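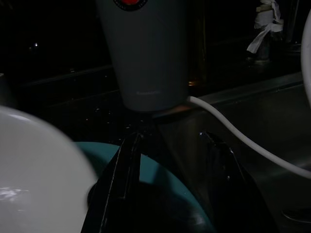 Wrist camera view beside the sink, with both gripper fingers toward the base of the gray appliance.

05/08/2024

This entry continues my record of the Pelum collection, the set of kitchen demonstrations I am assembling for use with the Rikel policy. The previous entry dealt with calibration. The present one concerns how demonstrations are selected, labeled and, where necessary, removed.

The target for the first release is 900 demonstrations. Each is a complete attempt at one short instruction, performed by an operator through the Visser teleoperation handles and stored with the wrist camera stream, the joint positions and the gripper opening. Partial attempts are kept in a separate folder and do not count toward the total.

Instructions are written before the session begins and are not revised afterward to fit what the operator did. Where the operator departs from the instruction, the attempt is marked as a departure and the instruction stands. I adopted this rule after the trial set, in which too many labels had been adjusted after the fact and the model learned very little from them.
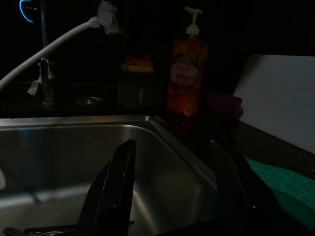 Lighting is the condition I have varied most in this part of the work. The trial set was recorded almost entirely under bright overhead light, and the policy trained on it performed poorly in the evening. Dim sessions now form a regular part of the schedule. They are slower to label, and the labeling guide has been amended accordingly. An object may be named only if its outline can be followed in the still under review. The soap bottle with the white pump meets that standard without difficulty, as does the pale cutting board against the wall, while the dark red cup between them calls for a closer look and is assigned to a second reader. Disagreements between the two readers are recorded in full and are not averaged.

Storage has also been reorganized. Every session is held in 2 copies, one on the Jutum server and one on a local drive, and the copies are compared before the operator clears the recording machine. A session that fails the comparison is repeated in its entirety.

I am presently reviewing the grasp labels, which are divided into 6 classes. The class for thin or flexible items remains unsatisfactory. Cables and hoses are grouped with cloth, although the approach required is quite different, and I intend to separate them before the December release. Readers who hold an earlier copy of the label file should retain it until the conversion table is posted.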